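Hirnex Bright Light Lamp, Desk Model

Overview

The Hirnex is a light therapy lamp for people whose mood and energy sink when the days get short. We've carried it through several winters now, and it's still the one we get the happiest mail about! It gives a broad, even, white light with the ultraviolet filtered out, and it tilts far enough that you can keep it off to one side while you eat breakfast or read.

Clinics that treat seasonal depression often ask for a lamp with a big panel, and they have a good point. With a small panel you have to sit very still and very close. The Hirnex panel is 40 cm tall, so you can reach for the toast, turn a page or pet the dog and still be in the light.

What changed this year

The old base was heavy and took up half a nightstand. The new one, made for us by Garusholm, is slimmer and doesn't tip when you bump the table. The timer has moved to the front edge (finally!) and it remembers your last setting. The hum that a few of you wrote in about is gone too — the new Emitz driver runs silent, even in a quiet bedroom.

Where to put it

Any steady table or desk will do. Set the lamp a forearm's length from your face, a little above eye level and slightly to the left or right. You don't stare into it. Keep your eyes open, look at whatever you're doing, and let the light come in from the side. A shiny tabletop can throw glare back up at you, so tilt the panel a notch if that bothers you.
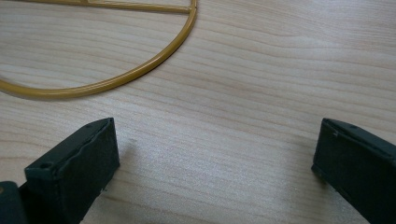

Before you start

Please talk with your doctor or therapist first, especially if you have bipolar disorder. Bright light can push some people toward mania, and the time of day and length of each session may need to be set with care. The same goes for eye disease, migraine, and any medicine that makes you sensitive to light. The lamp goes nicely alongside talk therapy or medication, but please don't stop either one on your own.

Most people use it soon after waking. Evening sessions tend to keep you up.

Specifications

Panel height: 40 cm
Cord length: 105 cm
Power: 100 to 240 volts, plug adapter included
Weight of carton: see shipping label
Timer: steps of five minutes, automatic shutoff
Colors: white, gray

Extras

Jurčo wall bracket, fits all desk models
Padded carry sleeve
Mood and sleep diary, paper, 105 pages

Availability

The first batch is 600 lamps and ships from 8th September. Clinics ordering for a waiting room or a loan program can write to us for a longer trial period. Spare drivers and feet for the older base are still in stock.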